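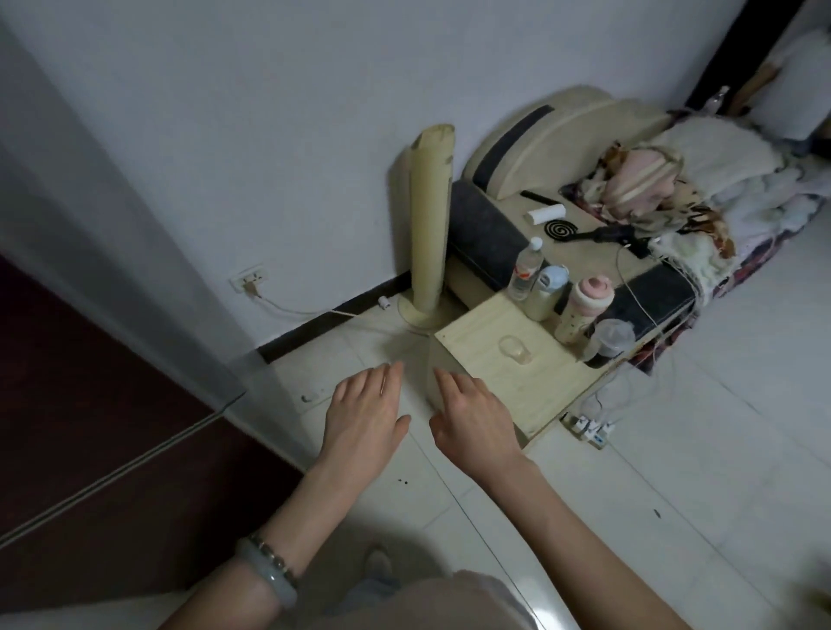 1/ In December our Runedar arm pushed a test refrigerator much too hard and did not stop. No person was hurt, but I was standing close to it, so I want to write down what we found.

2/ The task was simple. Touch the front of an object, hold, go back. The arm learned this from first-person recordings of human hands in a home. We used 110 of them for training. In the first 18 trials on the real machine it behaved well.

3/ In the next trial it reached the door and continued to push. The fridge moved back 8 cm. The force limit should stop the arm, but it was set for a heavier tool and I had not checked it that morning. This part is my mistake.

4/ Then we looked at why it wanted to go so deep in the first place.

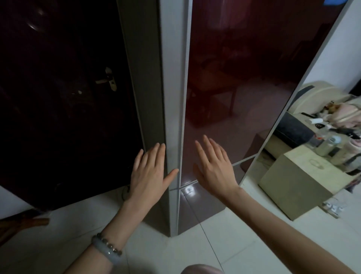 Hands at the refrigerator. Notice how much the maroon door reflects.

5/ The depth estimate does not like a glossy door. It took the reflected table and chair legs as real things behind the surface. So in the labels, the contact point was inside the fridge. The arm was trying to reach it.

6/ Olanrewaju Ogundipe found a second problem. Our hand tracker put the left wrist point on the jade bangle in some recordings and on the beads in others. The point jumped between them, and the hand length changed with it.

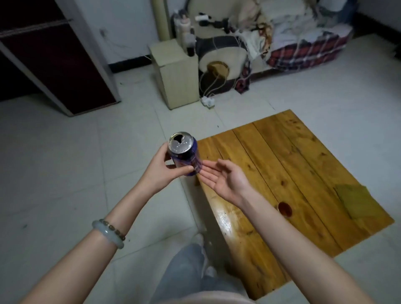 Left hand on the open can, right hand coming in. Bangle and beads are both on the left wrist.

7/ For the can this is also dangerous. If the hand length is wrong, the gripper closes too early or too low. We have stopped all trials with open drinks near the power cables until the labels are fixed.

8/ What we changed: the force limit is now read from the tool file at every start, and the arm refuses to move if the file is missing. Reflective surfaces are marked by a person. The wrist point is checked by hand in every recording with jewelry.

9/ Still open: I don't know why the first trials were fine. If you had the same thing with shiny doors, please write to me.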